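Keeping old things working

August 2025

I wrote last month that I will try for one year to repair before I buy, and I received more letters about it than about anything else on this blog.
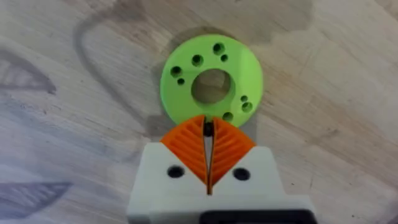
Piret Dambrauskienė wrote to me that I am too romantic about it. In her opinion most things in a modern kitchen are not made for opening, and a person who opens them loses an evening and often also the thing. She asked me to calculate my hours honestly, as if I had to pay myself a salary, and then to say again that repairing is cheaper.

I have thought about her letter for many days. I think she is right about the hours. I would still like to explain why I continue.

The first thing I repaired in my life was a coffee grinder, and I did it badly. I was a student, I lived in a rented room with a window to the railway, and the grinder was a present from my grandmother. When it stopped, I took it apart on the bed. This was my first mistake. A bed is soft and all small screws go into the blanket. I found most of them the same night and one of them the next spring. The grinder worked again, but it made a noise like an angry bird, and I used it like this until I moved out. My neighbors knew exactly when I was getting up.

After that I did not repair anything for more than 15 years. I had work, then I had better work, and when something broke I bought another one on the way home. I don't want to say that this is a bad life. It is comfortable. But in my second apartment there was a closet in the hallway where the broken things went, because I could not throw them away and I also could not look at them. When we moved here, to Retska, I had to carry this closet down four floors, and on the stairs I became angry at myself.

So this year I started with the closet.

The food mill was on top. It is the old kind, you turn a handle and the soup goes through, and it was made by Gradari, a company I believe does not exist anymore. The handle was turning but the blade was not turning with it. I asked at the hardware store on our street, and the young man was friendly and showed me a new one for 58 euros. I almost bought it. I had it in my hand. Then I thought about my letter to all of you, and I put it back on the shelf, and he looked a little sad.

At home I understood that the problem was only a pin. The pin had become thin with the years and it was sliding. I replaced it with a piece of a thick nail, which I cut and filed. It took me the whole evening, and if I pay myself a salary as Piret wants, it was an expensive nail. But I know now how a food mill works, and I did not know it before, even though I had eaten soup from it since I was small.

I should also tell about the failure, so that nobody thinks I have a talent.

We have a hand mixer with the name Atotix on it. It was not old. One day it started to smell, and I decided very quickly that it was dust inside. I could not find any screws. I looked under the rubber feet and under the sticker, and I found one there, and I was very proud. The other screws did not exist. The two halves were closed with plastic hooks, and I opened them with a butter knife. I heard a sound, and I knew what the sound was, but I continued, because at that moment a person does not want to stop.

Two hooks broke. Inside there was no dust. The motor had a dark place on it, and even I could see that it was finished. So I had a mixer that was broken for one reason before, and now it was broken for two reasons. I took it to the recycling center and bought a new one, and I will not write here what it cost.

Csenge Lakatos, to whom I told this story on the phone, laughed for a long time and then asked me a good question: at which moment could I have stopped? I think it was at the sticker. When a maker hides a screw under a sticker, he is telling me something about what he thinks of my visit. I don't say that we must obey. I only say that now I put the thing down at this point, make tea and decide again.

From these months I have some habits which I would like to share. They are not rules, and a real repair person will perhaps smile.

I unplug the thing and I put the plug where I can see it, on the table, next to my hand. I don't open microwave ovens, and I don't open anything with a big battery. For these I go to a shop and I pay.

I work on a table with a light-colored cloth on it, an old pillowcase is good. Screws are visible on it and they do not roll. The bed has taught me this.

I draw before I open. My drawings are terrible, but when I draw, I look, and I have noticed things with the pencil that I did not notice with my eyes only. On the drawing I tape each screw to its place. Lærke Eskildsen makes pictures with her phone instead and she says it is faster. It surely is. I tried it, and then my hands were oily and I could not unlock the phone.

I stop when I become hungry. All of my broken hooks, threads and corners come from the half hour before dinner.

And I write a date on the thing when it is finished, with a small marker, on the bottom or inside. I began this after I opened my father's radio and found his handwriting in it. He had written the month and one word, which in our language means something like "cleaned." I did not know that he had ever opened this radio. He never spoke about such things. I sat with the back panel in my hand for quite a long time, and that day I did not repair anything.

Now there is the question of money, because several of you asked for it directly. I have made a simple list on the refrigerator door. On one side I write what I would have paid for a new thing, on the other side what I paid for materials and for advice. Until today the difference is 148 euros in my favor. The mixer is included in this, with shame. My hours are not included. I know what Piret will say, and she may say it in the comments, she is always welcome.

But I want to answer her a little. When I count the evening with the food mill as work, I must ask what I would have done in this evening otherwise. I would not have earned any money. I would have sat on the sofa and looked at things to buy. I know myself. For me the fair comparison is between the nail and the sofa, and then the nail is cheap.

There is another side, and Akosua Agyeman described it better than I can. She has three children and she works late. She wrote that when the washing machine stops, she does not need a lesson about how water pumps work, she needs clean clothes by the morning, and that people with quiet evenings should be careful when they tell the others how to live. I read this letter to my husband at breakfast. I agree with her completely, and I have changed one sentence in my older post which sounded like a sermon. If you have read it before, please read it again, it is the fourth paragraph.

What I would like is that it becomes easier also for her. In the town where I grew up there was a man called Stamatopoulos, he had a workshop as wide as one door, and you gave him the iron in the morning and took it back in the evening. He was often in a bad mood. He wrote the price on your hand if he had no paper, at least if you were a child. I don't know if he earned well. I suppose not, because the workshop later sold phone covers and then it was a bank machine. But all the mothers in our street knew him, and none of them had to learn about pins and hooks. My evenings with the pillowcase are a poor substitute for such a man.

In our part of Retska I have found one woman who sews zippers and one shop for bicycles, and the bicycle shop will sometimes look at other things if you ask nicely and it is raining. I have asked them about the fan that stands in our bedroom and goes only at the highest speed. They said to bring it after the season, in September, when they have time. So for the moment we sleep in a strong wind - my husband says it is like being on a ferry.

From the closet there remain the following: a table lamp whose switch is sometimes working and sometimes not, a kitchen scale which believes that everything weighs the same, a suitcase with one wheel that doesn't want to turn, and my grandmother's grinder. Yes, I still have it. I have left it for the end of the year, because I am a little afraid of it. Mahlet Gebreyes has offered to come and hold the screws, and I have accepted.

If somebody among you has opened a kitchen scale of the flat kind, with a glass plate on top, please write to me how you did it. I have looked under the feet already. There is a sticker, and I have made tea.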